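News > Press Releases > Products

Verkska extends Clulgate detergent range with cold-water formula

LENNOX, 2019-05-24. Verkska will add a cold-water liquid to its Clulgate laundry line in August. The product is dosed at 15 milliliters per standard load and will be sold in 2-liter bottles. Production takes place at the Dristberg plant, where a second filling line is being installed. Existing Clulgate powders remain on sale unchanged.

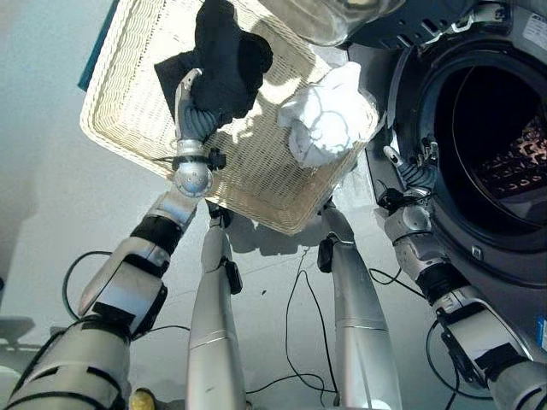

Can the liquid be used on dark and white fabrics?
Both are suitable, but they should be washed in separate loads.

Contact: Verkska Press Office, Lennox | © Verkska | Back to top

Related
Dristberg plant adds filling line
Clulgate powder: revised dosing chart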